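Order Book 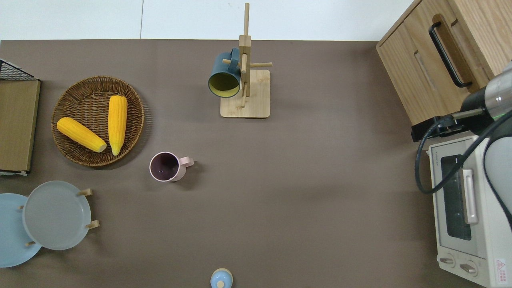
Teal mug on its tree, corn in the basket.

By the time the annual results reached my desk they had already been described as robust, and my job was to find out what they were.

I write the words for Wekelau, a contractor of the middle size. We put up schools, parking decks and the kind of county building where you go to argue over your water bill. Once a year we tell the lenders how it went. The numbers come up from the second floor in a gray folder, and I put sentences around them so they don't catch cold.

The chief financial officer had added a sticky note. It said "Omholm: keep it light."

Omholm was a parking deck with a library on top, or a library with a parking deck under it, depending on which budget you were reading. We had bid it at a fixed price in a year when steel was cheap and everyone was cheerful. Then steel went up, the ground came back softer than the borings had promised, and the county moved the elevator. It moved the elevator again in December, after the shaft was poured. Our margin on Omholm had started at four percent and was now something you expressed with parentheses.

"The company continued to gain valuable experience at Omholm," I wrote.

The chief financial officer came up to read it over my shoulder. She smelled of toner and cough drops.

"Valuable to who?" she said.

"I could say extensive."

"Say extensive."

Revenue was up, and I gave it the whole first paragraph. Revenue is easy to love. We had done more work than in any year since the founding, on 19 sites, with the same number of estimators and one fewer coffee machine. That we had kept almost none of the money seemed a matter for the second paragraph, or for page six.

Then there was Sevix. Sevix was the software we had bought to tell us which jobs were losing money. It had gone live in the spring with a cake. For some weeks it said every job was making money, including two we had finished and one we had lost to Hourani. After the update it said nothing was making money, and the second floor went quiet, and a man was sent for. He turned off a setting. Now it agreed with the spreadsheets, which we had kept up the whole time in case.

"Investment in digital systems has confirmed the strength of our existing controls," I wrote.

"That's good," she said. She sat down on the radiator. "That's very good. Did you make that up?"

"It's what happened."

Hourani had put out its own results that morning. We weren't supposed to read them and we had both read them. They were selective. They were disciplined. They had turned down 80 bids and were proud of every one. I recognized a few of the jobs, because we were building them.

"They turned down Omholm," she said.

"I saw that."

"They called it a challenging risk profile. They put it in a box with a border."

We looked out at the yard for a while, where someone was trying to back a flatbed between two other flatbeds. The order book stood at a record. It always stood at a record. The whole trouble with an order book is that you then have to go and build it, and I had never found a way of putting that so a bank would enjoy it.

"What about the outlook?" she said.

I had the outlook done already. I had written it first, while I was fresh. It said the board looked ahead with confidence, that inquiries were strong in all regions, and that the company had been chosen as preferred bidder for phase two at Omholm, comprising 1000 parking spaces and a children's reading room.

She read it twice.

"Fixed price?"

"Fixed price."

"Has the elevator been decided?"

I told her the county had appointed a working group.

She took the pen off my desk, crossed out "confidence," and wrote "experience" above it. Then she crossed that out too, because I'd used it on page two. In the end we let confidence stand. She initialed the corner, dated it July 1, 2025, and asked me for 100 copies on the heavy paper, the cream stock, the one we save for the bank.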